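Does dark tile need a darker grout, or can I leave it white?
Posted in Home & Repairs

Hi everyone! We moved into a place in August and the back room has charcoal square tiles with white grout. I like it, I really do, but the lines by the door have gone a sort of tea color and I have been over them with baking soda more evenings than I care to admit. A man at the Cordeiro store tried to sell me a grout pen and a bottle of sealer, and my sister-in-law swears by having the whole lot dug out and redone in gray, which the one company I called priced at $694. The room is 100 square feet, so it isn't huge. What would you do?

Dark squares on the diagonal with bright lines between them.

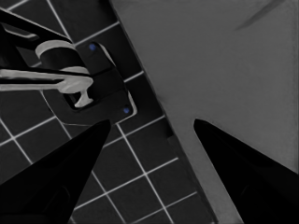 Zedico
Oh, please don't dig it out yet! I had the same trouble in my hallway and cried over it a little. Skip the baking soda and try oxygen bleach powder in warm water - let it sit for 30 minutes, then go in with a stiff nylon brush and mop up the dirty water before it dries. Do a small corner first, and open a window. Once it's clean, leave it overnight and put the sealer on the lines with a little brush, wiping any extra off the tiles as you go. Mine has stayed lovely, apart from one spot where the dog's bowl lives.

Loltberg
gray grout. done

Kultorau
I'd go with the cleaning too, but check whether your tile is glazed or natural stone before you put anything on it. The pens are fine for a touch-up - mine wore off by the door within a winter, so I wouldn't do a whole floor that way.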